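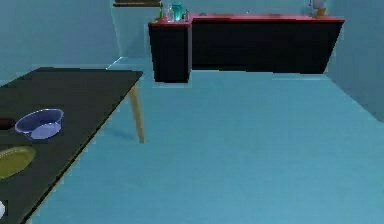

Sunday night, half past nine, laundry still going. Quick one.

So we're moving. Again. Kornlow to Grunbridge, 4 hours if the traffic behaves, and I have spent the whole weekend deciding what comes with us. Mostly sitting on the floor reading old electric bills.

The movers quoted $1,822. For a two bedroom! I asked what happens if we take less stuff and the guy said well, it'd be less. Ok then. So now everything gets weighed up in my head like a suitcase. The big bookcase — gone. Spare mattress — gone, my sister's neighbor is picking it up. The bread machine I used twice is somehow still on the maybe pile.

Kitchen is the worst. Why do I own 6 colanders. Who needs that. I kept 2 and felt sick about the others for an hour, then had a sandwich and felt fine.

Things I'm not dealing with tonite:
the garage
the drawer of cables
telling the dentist

New place has a real pantry and a window over the sink, which is honsetly half of why I said yes. Rent's a bit more. Commute's shorter. No idea about the schools yet, need to call.

If anyone in Grunbridge knows a decent vet who takes nervous cats, leave me a comment. Ours hides behind the dryer the second a box comes out, so the drive should be fun.

Ok, dryer just buzzed. More next week if I can find the laptop charger.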